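POLS 406: Parties, Primaries and Campaigns
Lecture 2 handout: The nomination calendar and the early states
Instructor: Peter Šťastný
Tuesday, September 7, 2021

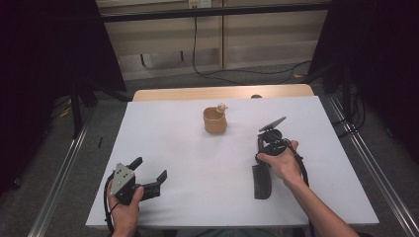 1. Terms used in this lecture

Delegate: a person chosen to vote for a nominee at the party's national convention. Pledged delegates are tied to a candidate by the results of a primary or caucus.

Primary: an election run at polling places, with secret ballots. Usually paid for and run by the state or its counties.

Caucus: a set of local meetings run by the party. Rules differ by state and by party. Some caucuses use secret ballots. Others have required people to show support in public and allowed them to change sides during the meeting.

Open and closed contests: in a closed contest, only registered members of the party may take part. In an open contest, any registered voter may choose one party's ballot. Many states fall somewhere between the two.

Invisible primary: the period before the first votes are cast, when candidates raise money, hire staff and look for endorsements.

2. Why the order matters

The states do not vote on one day. Results from an early state reach voters in later states before they choose, so the contests can't be treated as separate events. Three effects should be kept apart when you read the assigned chapters.

a. Information. An early result tells later voters something about who can win.

b. Resources. Donors respond to early results. A candidate who does badly may run out of money before the large states vote, even if polls there looked good.

c. Field size. Candidates drop out. A voter in a late state may find that the first choice is no longer running a campaign.

Most of the published work measures (a) and (c) together. Note where an author claims to separate them and check how it was done.

3. The case of Iowa and New Hampshire

Iowa's caucuses moved to the front of the calendar in 1972, after the Democratic Party changed its rules for choosing delegates. New Hampshire has held an early primary for much longer, and state law directs that its primary be held ahead of similar contests elsewhere. Nevada and South Carolina were later given early places on the Democratic calendar, partly to bring in a broader mix of voters.

Arguments for keeping small states first: travel and advertising cost less, and a candidate without much money can meet voters in person. Arguments against: the early electorate does not look like the national one, and caucus turnout is low. Both sides use the word "fair." Define it before you use it in your paper.

4. Party dinners and early visits

Candidates often visit early states long before they announce. State and county party dinners are a common setting. A visit may serve several purposes at once: testing a speech, helping local candidates, meeting county chairs, and getting press coverage.

A count of visits is a weak measure of intent if used alone. Elected officials travel for many reasons in a midterm year, and a visit to help a candidate for the state house looks the same in a count as a visit to hire staff. Better studies code each visit by purpose and host.

5. Worked problem: dividing delegates

Use the made-up district of Mukstead. It has 200 valid votes and eight delegates. The threshold is 15 percent.

Soroslow: 81 votes
Vrabec: 62 votes
Bristton: 37 votes
All others combined: 20 votes, none above nine

Step 1. Find the threshold in votes: 0.15 x 200 = 30. Soroslow, Vrabec and Bristton qualify.

Step 2. Add the qualifying votes: 81 + 62 + 37 = 180.

Step 3. Divide each qualifying total by 180 and multiply by eight.
Soroslow: 3.60
Vrabec: 2.76
Bristton: 1.64

Step 4. Assign the whole numbers: 3, 2, 1. Two delegates remain. They go to the largest remainders, Vrabec (0.76) and Bristton (0.64).

Result: Soroslow 3, Vrabec 3, Bristton 2.

The first-place candidate leads by 19 votes and gains no delegate advantage. Repeat the problem with seven delegates and compare.

6. For next time

Read chapter 3 and the course packet section on front-loading. Bring the seven-delegate version of the problem, worked by hand with all remainders shown. Paper topics are due in October, one paragraph, with at least two sources listed.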